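Investing | Consumer Staples

Reading the Cash Cycle at Packaged Food Companies

By Despina Stojanovska

Revenue growth gets most of the attention when a food group reports. Working capital gets a footnote, and the footnote is often more useful.
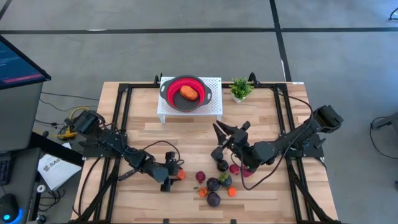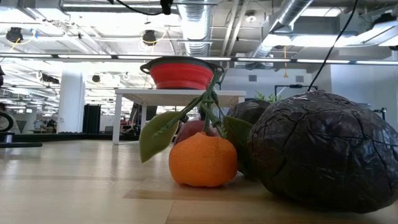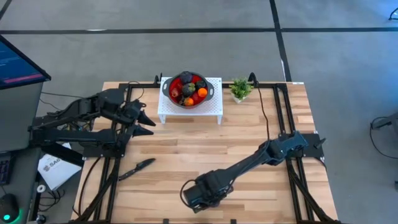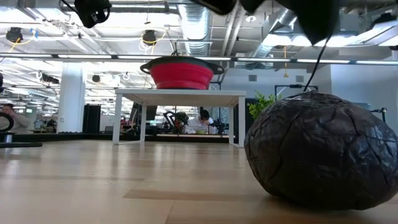
Fruit and a wooden tabletop.

Page 86

Valholm, the mid-cap producer of canned fruit and sauces, reported higher operating profit for the half year to September. Operating cash flow fell over the same period. The gap sits almost entirely in inventory, which rose to 2,544 million on the balance sheet while sales volume was flat.

Management attributed the build to early purchasing ahead of a supplier change. Haris Vukadinović, an analyst at Grellurau, does not accept that in full. He notes that finished goods grew faster than raw materials, a pattern more consistent with slow sell-through at retailers.

Nikolovski, the closest listed peer, shortened its cash cycle by six days without stretching payables. It also trades at a lower multiple of free cash flow. Part of the discount reflects its debt, two issues of which mature next year.

For a holder of either stock, the item to check is the split of inventory by stage. Valholm gives it only in the annual report. A write-down would pass through cost of goods sold and reduce gross margin directly.

Related
Fendumholm cuts its dividend
What supplier financing hides
Private label and pricing power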